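**Ticket 3020: Wrist overshoot and oscillation at the end of planned moves**

- **Component:** Surkerar motion controller, trajectory layer
- **Reported by:** Parvaneh Kiani
- **Assigned to:** Roya Salehi
- **Priority:** 2
- **Status:** Fix applied on test branch, pending review

**Reported behavior**

On the Tremia desktop arm, the wrist travels past its target at the end of a planned move and then oscillates before settling. The shoulder joint is not affected. The fault occurs on long moves and is most severe when the wrist and elbow targets change in the same segment. Settling takes up to 400 ms. The planner reports the segment as complete before motion has ended, and the next command is therefore issued early.

**Expected behavior**

The controller shall hold the segment open until measured joint error is within tolerance.

**Log excerpt**

```
[planner] segment accepted, joints=all
[traj] resample ok
[traj] WARN wrist: velocity limit not found, using default
[exec] segment complete (time elapsed)
[exec] WARN wrist: position error above tolerance
```

**Investigation**

*Entry 1, R. Salehi.* The first warning was present in every failed run. The wrist limit is defined in the Farahani profile, but the joint name in that file uses a capital letter and the loader does a case-sensitive match. The wrist was running on the default limit, which is too high for this joint.

*Entry 2, R. Salehi.* The joint name was corrected and the test repeated. Overshoot was reduced but did not clear. The remaining error was traced to the completion check in `exec`, which compares elapsed time only and does not read joint position.

*Entry 3, P. Kiani.* Servo gains were reviewed at the request of the assignee. No change is recommended. Please do not lower the gains to hide this fault, as was done in November.

**Changes made**

1. Loader now matches joint names without regard to case and stops with an error if a limit is missing.
2. Completion check now requires position error within tolerance in addition to elapsed time.
3. Timeout of 45 control cycles added to the new check.

The test sequence is stored in the Grillerden repository under `motion/wrist_settle`.

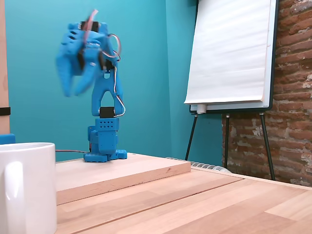
*Figure 1. Desktop arm with the wrist and gripper in motion.*

**Open items**

- Parvaneh Kiani to review the timeout value for loaded moves.
- Confirm whether other profiles contain joint names with mixed case.
- Release note to state that profiles with missing limits will no longer load.

The ticket remains open until the review is recorded. The overnight soak test is scheduled for Saturday, and its log is to be attached to this ticket.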